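CHAPTER 4
The Desktop Computer: Opening the Case and Finding the Parts

Contributing authors: Anika Escobedo and Marcus Montoya

In this chapter
The workroom and the table
Laying the case down
The main parts and how they are joined
Storage drives and their holders
Terms to know

4.1 Before the Case Is Opened

Chapter 3 dealt with the computer from the outside: its ports, its switches, and the cables that connect it to a monitor and a network. The present chapter turns to the inside of the case. Students will learn to name the main parts, to say what each one does, and to take them out in a sensible order.

The work calls for a suitable room. A high ceiling with ribbed metal panels, common in shops and light industrial buildings, reflects light well and helps to brighten the bench below. Strong overhead light also casts strong shadows, and a student leaning over a case may block the very part under study. A small lamp set to one side is a useful addition.

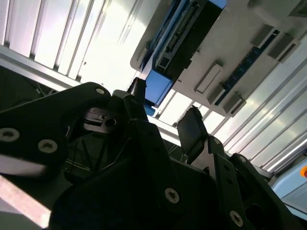
The table should be level and steady, with space beside the computer for the parts that come out of it. Power must be disconnected before the side panel is touched. Students should then hold the power button down for a few seconds and put on a grounding strap. At the Pevudcombe training center, where the exercises in this book were first taught, students work in pairs - one removes the parts and the other keeps the written record.

4.2 Laying the Case Down

A tower is built to stand upright, but it is easier to service on its side. With the side panel off and the opening facing up, the main board lies flat and its parts can be reached from above. Screws that slip are also less likely to roll out of sight.

Most towers of this type share a general plan. The power supply is a metal box set near one edge of the case, and bundles of colored wires run from it to the board and to the drives. The motherboard is the large flat board to which nearly everything else is joined. It carries the processor socket, the memory slots, and the slots for expansion cards. A metal cage, set apart from the board, holds the drives.

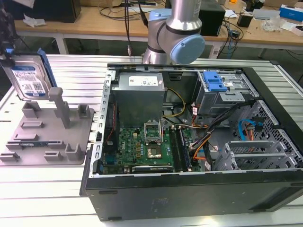

Figure 4.2 A desktop tower opened for service. The processor socket is empty and its bracket is raised; one of the two memory slots holds a module.

An empty socket must be treated with care. Its contacts are fine and easily bent, and a tool dropped on them can ruin the board. When the socket is to remain empty for more than a short time, a protective cover should be fitted.

4.3 Drives and Their Holders

A 3.5-inch hard drive is often carried on plastic rails that let it slide into the cage without tools. Before a drive is drawn out, both its power cable and its data cable must be unplugged. The drive should be held by its sides and set down gently.

Terms to know: chassis, drive cage, expansion slot, motherboard, power supply, rail, retention bracket, socket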